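Rellport Community Kitchen
Call for Participants: The Sandwich Table, Fall Session

Do you pack a lunch every morning? Do you stand at the counter with one eye on the clock, putting the same two slices of bread together that you put together yesterday, and wish it could be a little more fun than that? If so, we would love to hear from you.

We are looking for 16 home cooks to join us at the Clirkstead kitchen for five evening get-togethers, starting in August. The Sandwich Table is our small, friendly project on how ordinary people make cold lunches at home: what they buy, what they throw out, how they keep the tomato from soaking the bread by noon, and what their kids bring back uneaten in the bottom of a backpack. We'll cook together, eat together and talk a good deal, and at the end of it we'll put everything we've learned into a free booklet for families in Rellport and the towns nearby.

Last session's booklet was on soups, and it went out to 110 households. People still stop us in the grocery store to argue about the lentil one (we stand by the vinegar). We'd like this one to be every bit as useful, and for that we need people who really do make lunch, on real mornings, in real kitchens with not quite enough counter.
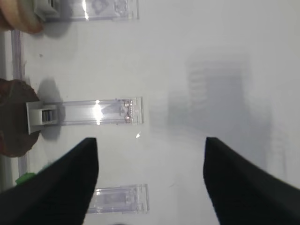 Clear plastic holders on a white tabletop.

What you'll be doing

Each evening runs from 6 p.m. to 8 p.m. and has its own subject. We start with bread, and move on to spreads, then greens and vegetables, then fillings that hold up without a refrigerator, and we finish with a supper where everyone brings the lunch they're proudest of. Between get-togethers we ask you to keep a lunch diary, just a few lines a day. Write down what you made, who ate it and whether you'd make it again. Spelling doesn't matter and neither does neatness. One of our favorite diaries from the soup session was written entirely on the backs of envelopes, and we typed up every word of it with pleasure.

You'll also be asked to try out other people's ideas at home and tell us frankly how they went. If your family hated the pickled carrots, please say so! A booklet full of things that only sounded good around our table wouldn't help anybody.

Who we're looking for

You don't need any training, and you certainly don't need to be a good cook. We would be especially glad to hear from people who pack lunches for more than one person, people who work early or overnight shifts, grandparents who have taken over the school lunches, and anyone cooking on a tight budget or around an allergy. You should be 18 or older, live within easy reach of Clirkstead, and be able to come to at least four of the five evenings.

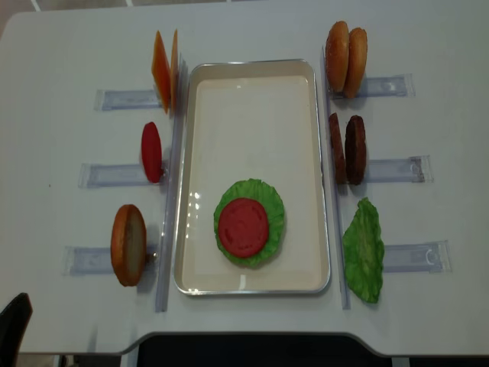 The greens and vegetables evening deserves a special word, as it's the one people have asked us about most. So many of us buy a head of lettuce with the best intentions and find it sad and brown at the back of the drawer a week later. We'll compare ways of washing, drying and storing it, talk about when to slice a tomato and when to leave it whole until lunchtime, and hear from a grower at Najafi Farm who has kindly offered to bring whatever is ripe. If you have a method handed down from your mother, or one you made up yourself out of desperation, bring it along — we want both kinds.

What you'll receive

All ingredients are provided, and you'll take home whatever is left over at the end of the night. You'll get a $110 grocery card once the last get-together is done and your diary is in, plus two printed copies of the booklet, one to keep and one to spill things on. Your name goes in the back with our thanks, unless you'd prefer to be left out. Child care is available in the room next door, but please let us know ahead of time so that we can plan for it.

Getting here

The kitchen is on the ground floor of the Dunivow Building in Clirkstead, with step-free access from the parking lot. The number 16 bus stops right outside.

How to apply

Send us a short note, by mail or through the form on our website, telling us who you make lunch for and what you made most recently. Please mention any food allergies and any evenings you already know you'd miss. We read every note, and we'll write back to everyone who applies, whether or not we have a place this time. If we can't fit you in, we'll gladly hold on to your name for the spring session, when the subject will be eggs.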